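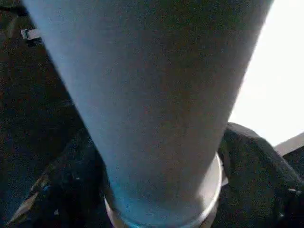
Step 2: Wipe down the tube

Start with a dry cloth and go from the wide end to the narrow one. Turn the tube a little after each pass. Matte blue-gray shows greasy fingerprints, so hold it low down.

Check the rim at the base. Dust packs in where the pale ring meets the tube, and a dry toothbrush gets it out. Do not use water until you know what your tube is made of. Coated cardboard swells.
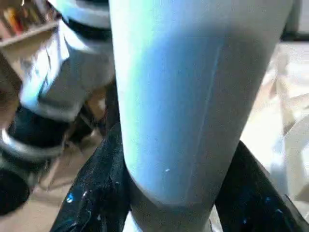 Small specks usually lift with a fingernail. If one stays put, leave it alone, as scraping dulls the finish. Run the brush along any seam or groove too.

Step 3: Put it away

Stand the tube upright on a shelf, at least 5 inches from a heater.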